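Vavness Mornings is looking for a newsreader and junior producer

Vavness Mornings goes out six days a week from two rooms above a bicycle shop, and we need another voice. The programme is news, then an argument about the news, then the weather, over which we also argue. Our present newsreader, Elīna Mets, is moving to the evening show, where she will be allowed to sleep.

The job

You will be in by 4.30 a.m. You'll go through the overnight wires and the papers with Keith Henare, choose the stories for the first bulletin, write them up in sentences a person could say aloud, and then say them aloud. After that you sit in with the day's guest, usually a critic or an economist, and ask the short questions that make the long answers bearable.

Economics takes up more of the programme than it used to. Last January we spent a whole week on what people earn from posting videos, and had 141 messages from listeners, most of them asking how to start. If you can explain a tax table before sunrise, say so near the top of your letter.

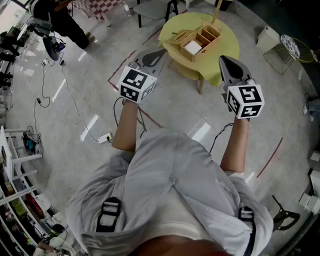
Hours and pay

The post is 35 hours a week, with one Saturday in four. Pay is on the Reltstead scale for junior editorial staff, which Armelle Besson will send you if you ask, along with her sympathies. There are 38 days' leave including public holidays. We know that's generous — see the start time.

What we'd like

A clear voice, though it needn't be a posh one. Some experience of live radio, hospital and student stations included. The nerve to tell a well-known commentator that his time is up. You should be able to pronounce Saulius Stankevičius, who presents the programme and does notice.

A degree in journalism is fine. So is not having one.

How to apply

Send a letter of one page and a recording of yourself reading 2 minutes of yesterday's news to Kadri Urbonaitė at the Vavness newsroom. Please don't add music. Shortlisted applicants will be asked in for a trial bulletin, off air, at the real hour. Breakfast is provided and is mostly toast.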